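20/07/2022

Milk shelf-life check, second attempt. Writing this down mostly so that whoever reads the Gurnlow report in October doesn't take it at face value.

The claim from Gurnlow is that small cartons of heat-treated milk keep their taste for eight months on a warm shelf. Their sheet says 30 degrees, and a panel that "found no difference." No word on who was on the panel or what they were given to compare it with. I asked Pimitia for the raw scores and got the same summary back with a new cover page.

What I did this morning: took cartons from the Lelel shelf (the warm one by the boiler wall) and from the Machala cupboard, poured each into plain glasses, marked the bottoms, and tasted blind. Then again after lunch in a different order. Warm shelf milk tasted cooked, a bit like the skin off a custard. Cupboard milk tasted like milk. I picked the warm one both times, but one person with two glasses is a weak test and I know it.

Problems so far:

The thermometer on the warm shelf reads 76 and I don't trust it. In Fahrenheit that would be well short of the 30 they claim. Either our shelf isn't warm enough to repeat their test, or the thermometer is off. Check against ice water before doing anything else.

pH strips are useless here. Every glass came out the same color to my eye. The meter needs a new probe, so ask again.

Heating a sample before tasting hides the difference almost completely. If their panel had theirs in coffee, I'd believe the result and it would mean nothing.

The order sheet says 3000 cartons if we sign off. I wouldn't sign off on 30.

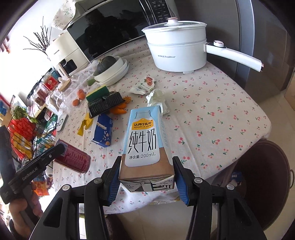

Pure milk, 200 mL carton, Adopt a Cow.

Next round: same batch in both places, dates written on the cartons with a marker that doesn't rub off — the last one did — and at least one glass that is a repeat, so we can see if people invent differences. I suspect they will. Rinse glasses with plain water only, the lemon soap lingers.

Shelf thermometer still to be checked.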